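Tristbridge Makers' Newsletter
16 December 2021

THE STATE OF THE BINS

Every October I promise to write something stern about the bins, and every October I find I have used the wrong one myself and had better keep quiet until it blows over. It is now December. It has not blown over, so you will have to put up with me.

For newer members: we keep our odds and ends in metal bins, the big grey kind, on the benches along the back wall. Things go in when they are too good to throw away and too odd to put on a shelf. The idea, which dates from the move to the Wosa building, was that a bin would be a short stop on the way to somewhere else. A strip of this or a stick of that would rest there for a week or so, and then its owner would remember it fondly and take it home. I would like to meet the person who came up with this. I suspect they had never owned a shed.

What happens in practice is that a bin fills up from the corners. The first few things lie there looking lonely, and people are quite respectful of them. Then one person adds a bag of something. After the bag, all restraint goes, and by the end of the month you can't get your hand to the bottom without a glove and a clear conscience.

We had our big sort-out over two evenings, and my thanks to everyone who came, including those who came for the soup. We began with the deepest bin, which had its own weather. Out of it came a quantity of felt, the handle of a kettle, both halves of a toast rack (from different toast racks), and a jar with a label reading "Plullelent, do not shake". We did not shake it. If you are the owner, please come and get it, and bring whatever paperwork you feel it deserves.

Bożena Nowakowski took charge of the sorting, having more patience than the rest of us and a much better eye for what a thing used to be. Her method is simple. You tip everything out, you put back only what you can name, and the rest goes on the table until somebody argues for it. You would be surprised how few of us will argue for a bent bracket when asked to do it aloud in front of other people. I put in a word for a length of curtain track and was voted down before I had got to the end of the sentence.
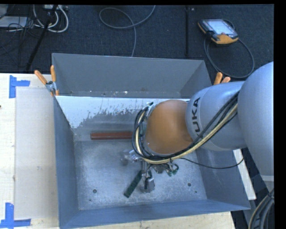 Once you get down to two or three things in the bottom of a bin, they start to look rather important. A stick on its own is a find. The same stick under a heap of offcuts is kindling. I believe museums have known this for years, and it accounts for a good deal of their floor space. The trouble is that it makes the last few pieces very hard to get rid of, and we spent longer over the final handful from each bin than we had over the whole of the rest.

Bożena's ruling on this was that the last handful is to be treated exactly like the first. Wood goes to the wood rack if it is longer than your forearm, and into the stove basket if it is shorter. (Whose forearm was discussed at some length. It is hers.) Strips and flat bits go in the shallow drawer with the card and the leather scraps. Small clear plastic pieces, which we seem to breed, go in the jar by the sink, where at least we can see them and feel bad about them.

On the subject of spring clamps. The club owns a good many, and they are the most useful things we have, which explains why there are never any on the rail. They are to be found holding bags shut, holding doors open, holding notes about clamps to the noticeboard, and in one case holding up a member's trousers during the Yook workshop. I make no complaint about this last one, as the workshop was very well attended. But when you have finished with a clamp, please put it back. If it is gripping something that has to stay put, leave it there and say so in the book. An unexplained clamp will be taken off by the next tidy-minded person through the door, and then we shall all find out together what it was for.

A few words on cleaning. A metal bin wants a brush first and a damp cloth afterwards, in that order. Doing it the other way round gives you a sort of grey paste, and the paste sets. I speak as the man who made the paste. Splashes and old streaks on the sides are to be left alone unless they come off easily. We had one keen soul go at a mark for most of an evening with a scouring pad, and what we have now is the same mark with a shiny ring round it, like something on a treasure map. Faint scuffs are what bins are for.

Money, briefly. We took 850 pounds at the autumn sale, a fair slice of it from things that had been sitting in the bins, so I am obliged to admit that the hoarders have a point. The felt alone went to a lady who makes slippers and who asked, with real hope in her voice, whether there was any more. There is now a small sum put by for shelves. The quote we had for the fitted kind came to 600 pounds, which is a lot of money for a place to put things we have just agreed to get rid of, and the matter has been left until spring. At our usual speed I expect brackets by 2031.

Until then, the house rule is five things to a bin and your name on anything you want back. Masking tape and a pencil are on the windowsill. If there is no name on it by the end of January it belongs to the club, and the club belongs, for the time being, to Bożena and her table.

The kettle handle has been claimed. The kettle has not been seen. Anyone with a kettle that is awkward to pour is asked to have a look at it and then have a word with me, and there will be no questions about how long they have been managing like that.

Soup rota for the new year is on the door. The second week has no name against it, and I have already done two.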